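Robot Safety, Unit 6: False Object Detection
Course notes by Yi-chun Chien. Please read before the lab on Wed 29 April.

Today we study one fault from the Halatdale simulation. The task was simple: find the washing machine and move the gripper to its door. In run 1,535 the detector gave a high score to a washing machine on the wall, and the planner accepted it. The stop rule did not react, as it checks only joint speed.
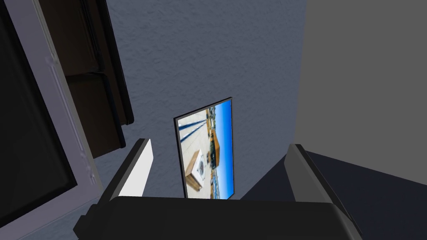

Figure 1. Simulated gripper view. The washing machine is part of the framed print.

The label was correct but the object was flat. In the log, look at the depth values inside the detection box. They lie on one plane, and no module had the duty to check this.

Blagoje Petek repeated the test with a depth check added. Of 1,552 runs, 66 were stopped before motion. Some of these stops were wrong, and we will discuss them in May.

Homework: write one stop condition for this fault. State which sensor it needs and what the arm must do if the sensor gives no data.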